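January, day nine on the Stullwood job

Up at 6:40. Cold apartment, coffee, then straight into it. Edin Vasić had left me a message overnight that the first 541 episodes went through the checker and that most of them were fine. The ones that failed were nearly all from the second afternoon, when I was going too fast. He wants the hand to pause for a moment before it closes and again before it opens. I wrote that on a sticky note and put it on the inside of my wrist, where it lasted until lunch.

Morning

Living room again. I had planned on the kitchen, but Slavica Radulović changed the list and wants more food packets before we move on to cups. Packets are the worst thing on the list. A block or a cup stays the same shape. A packet gives in one place and slides in another, and the loose part of the bag gets between the fingers if I come in from the wrong side.

Did the snack packets first. I pick up, hold, carry, put down, then back to the start position. I say the name of the item out loud at the beginning of each one, which felt silly on day one and doesn't now. My neighbor must think I am reading a grocery list to someone.

Grip strength is what I worked on most. With the trigger pulled all the way the pads mash whatever is in the bag, and with a light pull it drops on the turn. I found a spot in between and kept to it for a long run. Edin says the model learns the width of the fingers along with the path of the hand, so if I crush the bread, the robot will crush the bread. I had been thinking of my part as the moving around and the grip as a detail. Changed my mind on that today.

The single slices of toast took up the rest of the morning. They come sealed one to a bag. I tried taking them by the crimped end, and the slice swung around and hit the side of the box. Taking them across the bread itself works better, one pad on each side, not too near the corners.
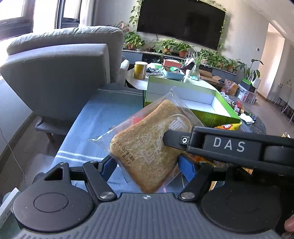 Afternoon

Call with Slavica at one. She had watched some of the morning and said the toast was good but all my approaches look alike. I always come from the armchair side and always at the same height. She wants left, right, high, low, and a few where I miss and correct. I asked if missing on purpose was all right and she said yes, as long as I really go back and fix it and don't stop the recording. Apparently the Larkix people only sent clean ones last spring, and the arm had no idea what to do when it was off by a finger's width. It just closed on air and carried the air to the table.

So the afternoon was crooked approaches. Harder than it sounds. After this many days my hand wants to go the usual way. I moved my own feet between tries so that I couldn't fall back on habit, and that helped some. Two of them I missed when I didn't mean to, and I kept those too.

The target for the whole job is 1725 and I am at 595 as of five o'clock. I had hoped for 100 today and didn't get there. The crooked ones take longer, and I stopped twice to charge. Mindeo pays by accepted episode, so it matters a little, but I would sooner send ones that pass than do a day over again.

Wrist is sore on the thumb side. It isn't bad when I carry, only when I hold still with my arm out. Edin told me to keep my elbow against my ribs and turn from the waist. I forget as soon as I start paying attention to the item.

Evening

Uploaded everything before dinner. It took longer than the dinner did. While it ran I read through the notes from Nedeljković, who did the same list in another apartment before me. He taught by remote control for a year before this, sitting at a desk with two handles and watching the arm on a screen. He writes that he was slower that way, since he couldn't feel when something slipped, and that he still looks at the fingers more than he needs to. I do the same. I am going to try looking at the spot where the item is going.

Ate two of the slices with butter and jam. There are plenty left on the list for tomorrow, and I have to remember not to eat out of the box I am recording from.

For tomorrow: toast from the left, ten minutes of warm-up that I don't send, ask Slavica whether the canister counts as food or as a container. Buy more bread. Call Mom.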